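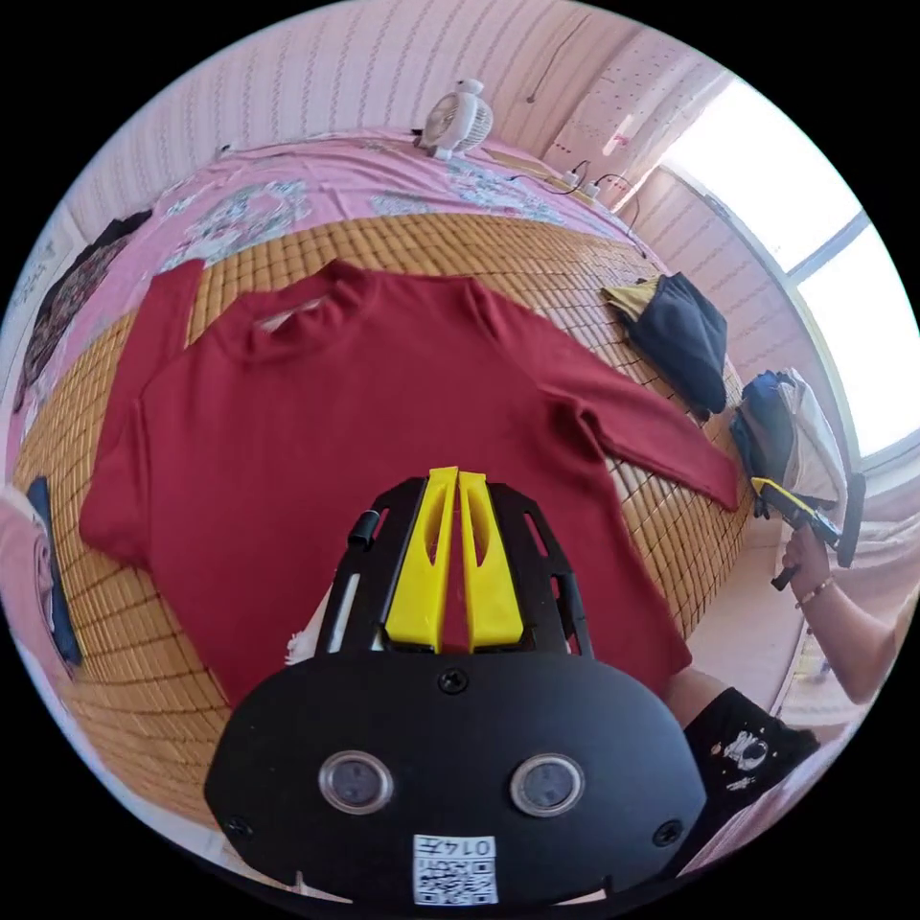 Sleeves first, Riaan Dlamini told us before we had even written a project title, and if you do the sleeves last you deserve what you get. He had folded shirts for two summers in a shop in Drirncombe and spoke of it the way other people speak of the navy. We put his advice down as Method A.

Folding clothes on a bed: a comparison of two methods
Household Studies, practical project, Mindunwood College
Banafsheh Mohammadi, Alina Oprea and Sibusiso Magagula

1. Background

Our first proposal was on the chemistry of stain removal. It was turned down on grounds of cost and smell. Our second was on why clean clothes in a shared house spend most of their lives on a chair, and our tutor, Trinity Baptiste, asked us to narrow it to something we could measure. Folding was what remained.

Most printed advice on folding assumes a large clear table. We know very few students with one. Clothes get folded on the bed, on top of whatever the bed is wearing, by a person who would like to lie down on it. We wanted to know whether the method makes any difference under those conditions.

2. The two methods

Method A (Riaan's). Lay the shirt face up. Bring both sleeves in across the chest. Fold the sides to the middle, then the hem up to the collar. Turn it over if you care about appearances.

Method B (the Pleller fold, from a leaflet that came with a set of Pleller storage boxes). Lay the shirt face up. Fold it in half lengthways so the sleeves lie one on the other, tuck the sleeves back, then fold in thirds from the hem. The leaflet says it should then stand up by itself. We return to this claim in section 5.

3. The surface

The bed had a bamboo mat over a pink flowered sheet, with the sheet showing at the head end. We had meant to treat the surface as background, but it became the most useful thing we looked at. On the mat a shirt stays where it is put. On bare sheet the sheet comes along too, and you end up smoothing two things, one of which you weren't marked on. After the first afternoon we did all timed folds on the mat and used the sheet as a waiting area for things we hadn't got to.

The mat has a drawback. Its small tiles catch on knitted cuffs, so that a sleeve pulled sharply across will stop halfway and think about it. Lifting the cuff clear solves this and adds a second or two.

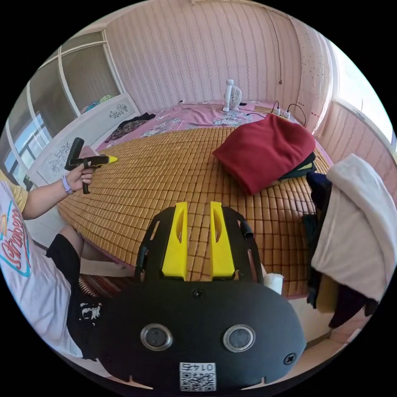

Fig. 2. Red on top of dark, both folded, on the mat. The crumpled item on the sheet at far left is still to do.

4. What we did

We used seven garments, among them a dark red long-sleeved shirt with a crew neck, which served as our standard because everybody found it equally annoying. Each fold was timed from the moment the garment was touched to the moment it was let go. A fold was abandoned if it took more than two minutes, and Sibusiso would like it recorded that this only happened to him once.

In all we timed 95 folds, coming to 3135 seconds, or thirty-three seconds each on average. Banafsheh points out that this is less than an hour of work and took us most of January.

Finished folds were marked by Alina out of five for squareness, using a sheet of card with a rectangle drawn on it. She marked them without being told which method had been used, although since one method leaves the collar on top and the other doesn't, this was more of a courtesy than a control.

5. Results

Method A was quicker for long sleeves. Method B was quicker for anything with short sleeves, and tidier for T-shirts in nearly every case. On squareness the two were close enough that we argued about it for longer than it would have taken to repeat the test.

The claim that a Pleller fold stands up by itself could not be confirmed. Ours leaned. When three were stood together they leaned as a group. In a drawer, packed in a row, they stayed upright, though in fairness so would anything.

We also tried stacking. A stack built on the mat was steady with the heavier garment at the bottom and began to slide when the order was reversed. We left one stack for 40 minutes with the desk fan blowing towards it, and the top sleeve worked itself loose. We can therefore advise against folding in a gale.

The slowest step in both methods was not a fold at all. It was getting the garment flat to begin with. A shirt that arrives as a bunched lump has to be found inside itself, collar first, before either method applies, and on the red shirt this could eat up half the time. Picking it up by the shoulders and letting it hang helped. Picking it up by the middle gave us a different lump.

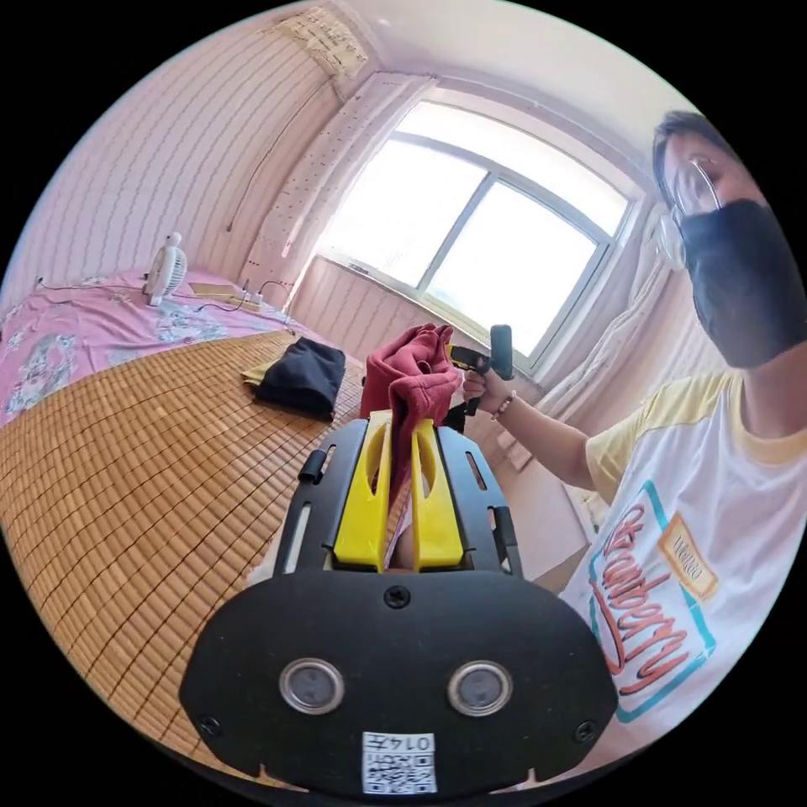

Try doing the whole lot on your knees on the floor and see if you still like Method A, was Alina's remark when the rest of us wanted to stop at two methods. She had a point about height. A bed is low, and all three of us stooped over it and got slower as the session went on. The last ten folds of any afternoon were worse than the first ten, whichever method we were using, and we had arranged things badly enough that Method B usually went last. Its scores are probably a little unfair to it.

6. Problems

The garments improved. By the third session the red shirt had been folded so many times in the same places that it had creases to follow, and it practically went down by itself. A better project would wash everything between sessions. We had one shared machine and a rota.

We improved as well, Sibusiso most of all, having had the furthest to travel.

We planned a further comparison using a Cadwaladr folding board, borrowed from the department cupboard. Its hinge had gone, so that it folded the shirt once and then came apart. Those results are left out.

7. Further work

Trousers. Fitted sheets were suggested by Trinity Baptiste in her comments on our draft, and we have asked whether this was a requirement. If it is, we would need a second person on every fold and a longer time limit than two minutes.

Timing sheets and Alina's card are in the project folder. The leaflet has gone back in its box.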